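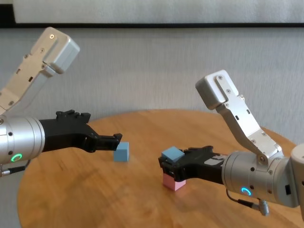 **AROUND THE BUILDING | Nov 7, 2023**

## Foam cubes are back, and so is the round table

If you've walked past the front room at Saltadel this week, you've probably noticed that the round wooden table has come out of storage. I'm so happy about this! It spent most of October on its side behind the coat racks, and I'd started to think we'd lost it for good to the upstairs meeting room (they have wanted it for years, and they know I know).

It's here to stay through the winter, and the little foam cubes are going with it. Light blue and pink are the colors I keep reaching for, and I think they look terrific against the wood.

For anyone new, the cubes are what's left of the old building-block corner. Warrick Maihi ordered the first batch from Charpentier, the craft supplier, back when we were still in the Vorkness Street space. They were meant for one rainy weekend. People liked them so much that they got carried from room to room and then across town in a laundry bag when we moved, and a fair number went missing along the way. I found one in a boot last spring. It was my boot.

So we've bought more. The new order came to 1,507 cubes, which sounds like a mistake, and Warrick swears it was on purpose – the price dropped at 1,500 and the supplier threw in the extra seven. I was there when the boxes got opened, and foam weighs next to nothing, so I carried three of them up the stairs at once and felt very strong.

Most of the cubes will stay in the supply closet. We're putting 216 in the front room to begin with, because that's enough to make a solid block six cubes wide, six deep and six high, and Carter Morin has already told me he's going to do it. He tried it with the old set and ran out partway up the last layer. He has talked about it ever since, and I'd like us all to be able to move on.

I sat down for a few minutes myself to try a stack of two and then a stack of three, and I can report that foam is harder than it looks. Wooden blocks have some weight and they stay where you set them. Foam wants to lean. If you squeeze a cube while you're placing it, it springs back a little when you let go and nudges whatever is underneath. Carter's advice is to pick it up with a light grip, put it down flat and open your fingers slowly. My advice is to have him do the top layer.

The round table takes a bit of getting used to as well. With the old square one, everybody had a side and kept to it. Now people reach in from all over, and you end up sharing the middle with whoever is across from you, so two people building the same tower from opposite sides is a normal thing. I like it a lot better. There's more talking, for one thing, and you can squeeze in one more chair if somebody turns up late.

A few practical notes before I forget:

- The front room is open for building every afternoon until 5, same as before.
- Please put cubes back in the Flirnance tubs by the window when you're done. Colors can be mixed, I don't mind at all.
- No drinks on the table, please. The wood was sanded and oiled over the summer and it marks easily.
- If a cube gets torn, leave it in the dish on the shelf and I'll swap it out.

We're also hoping to hold another tower afternoon before the end of the year. The last one brought in 176 people over the course of the day (I still don't know where they all parked), and we had to send out for more chairs twice. Nothing is booked yet. Warrick wants a prize for the tallest tower, I want one for the best collapse, and we haven't settled it. If you have a strong opinion, there's a sheet on the front desk with two columns and a pen on a string.

One last thing about the old cubes. We're keeping the ones that made it, faded corners and all, but if you have any at home from the Vorkness Street days – check under the couch, check the toy bin, check your boots – we'd love to have them back. Drop them at the desk whenever you're passing. Carter has put a shoebox out for them with a slot in the lid, and as of this morning it has two in it.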